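We use cookies to remember your settings on this site. By continuing you agree to this. Accept / Manage

Translated health survey: do we need to translate it back again?

Yen-ting Su
11 July 2020

Hello to everybody. I am working part time for a small health project in Tillby, where many families have come from other countries in the last years. We want to ask them how easy or difficult it is to see a doctor, and if they feel respected when they go. The survey has 28 items. It was written in English by our partner clinic in Virkbridge, and my cousin and I have translated it to Mandarin and Hindi with the help of one neighbor.

Now the clinic manager is asking if we did "back translation." I had to look up this word. As I understand, a different person must translate our text to English again, and then we compare. My difficulty is that we have almost no money left, and the printing should start soon. We plan to give the paper to 175 households.

Is it really necessary for a survey of this size? And if we find a difference, who decides which version is the correct one? I should also say that some items are about feelings ("Did you feel listened to?") and these were the most difficult for us. In Mandarin we wrote something which is closer to "did the doctor hear your words," and I am not sure it is the same thing.

Thank you for your patience with my English.

Mamta Joshi

I have done this for two surveys in Solheim, one about vaccines and one about care for older people, so I can tell you how it went with us.

Back translation is useful but it does not find everything. If the person who translates back is clever, they will guess what the English wanted to say, and they will repair your mistake without noticing. Then the two English texts look the same and you believe all is fine. In our vaccine survey the word "routine" came back as "routine," but the mothers who read it thought we were asking about their daily housework. We found this out when we sat with a few of them and asked them to tell us each item in their own words.

So if I had to choose only one, I would choose the sitting together. Find five or six people who are similar to the families you will visit, and who did not help with the translation. Let them read one item, then ask "What is this asking you?" Write down what they say, in their language. It takes one afternoon for each language, and you can offer tea and pay the bus ticket.

For your "listened to" item, your doubt is a good doubt. To hear the words and to listen are different in Hindi also. I would try two wordings with the readers and see which one makes them talk about respect.

About who decides: please do not let it be only the clinic. The English is not holy. Two times we changed the English, because it was the English that was unclear. Put the clinic person and the translators at one table and write a short note for each change, with the reason. When you publish the results later, somebody will ask for it.

One more thing, ask the clinic if the survey needs an ethics approval. If it was already approved, a changed wording may have to be sent to them again. In our case that was a short form, but we waited until February for the answer, and the printer was not happy.

Jitendra Tyagi

For 175 households I would not bother. Google it, fix the obvious things, print it. You can always explain later.

Kamran Arain

I don't agree with the answer before mine. If the families don't understand an item, you cannot use that item, and you have used their time for nothing. They will remember it when the next project knocks on the door.

But it can be cheap. Ask at the evening language classes, if Tillby has them. The teachers often know a person who reads both languages well. Give this person only your translation and do not show the English. Also print around 100 copies first and keep the rest of the money until those come back. If many people leave the same item empty, look at that item.

3 comments

Madhu Vishwakarma: The point about leaving an item empty is very true. We had one about income and half of the street skipped it, in every language.

Yen-ting Su: Thank you Mamta and Kamran. I have asked the clinic about the approval and they are checking. We will do the reading afternoon first with my neighbor's aunt and her friends.

Mamta Joshi: Good. Please make sure that the neighbor is not in the room, or they will look at her before they answer. If your clinic uses the Grasetti template for consent, that page must be tested as well, it has very long sentences.

Get new answers by email once a week. Enter your address to subscribe.
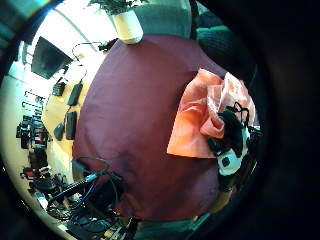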